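Textiles in Everyday Use
Handout 4: Knitted fabrics
Tutor: Itziar Mateos

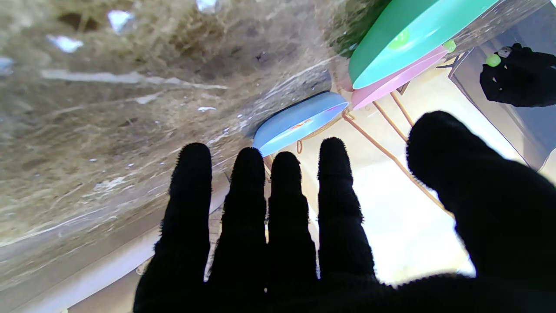
Fig. 1. Black knit glove, fingers upward. Note the stray fibres along the outline.

Reading before the session: the chapter on loops and stitches in the course pack. Bring a piece of knitted fabric you do not mind cutting.

1. Woven and knitted

A woven cloth has two sets of yarn crossing at right angles, the warp and the weft. A knitted cloth is made of loops, each pulled through the one before. A loop can change shape when the fabric is pulled, and so a knit will stretch even if the yarn itself hardly stretches at all. Woven cloth made from the same yarn gives very little along the warp or the weft, though it will give on the bias.

A column of loops running up the fabric is called a wale. A row running across is called a course. You will need both words for the written exercise.

2. Weft knitting and warp knitting

In weft knitting the yarn travels across the fabric, making one loop after another along the course. Hand knitting is weft knitting. So are most jumpers, socks and knitted gloves. If a stitch is broken it may run down the wale, as with a ladder in a pair of tights.

In warp knitting each needle has its own yarn, and the yarns zigzag up the length of the cloth. Warp knits are made by machine, keep their shape better and do not ladder easily. Net curtains and much swimwear are made this way.

3. Common structures

Plain (jersey): smooth V shapes on the face, rows of small bumps on the back. Curls at the cut edges.
Rib: wales of face and back stitches side by side. Very stretchy across the width. Used for cuffs and collars.
Purl: looks the same on both sides. Stretches well lengthways.
Interlock: two rib fabrics knitted together. Thicker, flat, does not curl.

4. Fuzz and pilling

Yarn spun from short fibres has many loose ends. Some of these work their way to the surface and give the cloth a hairy look. With rubbing, the ends tangle into small balls, or pills. Wool pills tend to drop off in time. On polyester blends they stay, as the strong fibres hold them to the cloth.

A tighter twist in the yarn reduces pilling but makes the fabric feel harder – a choice every maker has to settle. Ezequiel Carrasco will cover finishing treatments, including singeing and enzyme washing, in his session on dyeing and finishing.

5. Practical work

Work in pairs. Cut a square of your fabric with sides of 80 mm, following the wales. Pull it gently across the width, then along the length, and write down which way it gives more. Try to unravel it from the top edge, then from the bottom. Plain jersey can be unravelled from both ends, rib only from the end knitted last.

Stick the square in your workbook and label one wale and one course. Magnifiers are in the cupboard by the sink – please put them back in their cases.

Written exercise: questions 2 and 7 in the course pack. Hand in to Siham Issa at the department office by 17 Apr 2025.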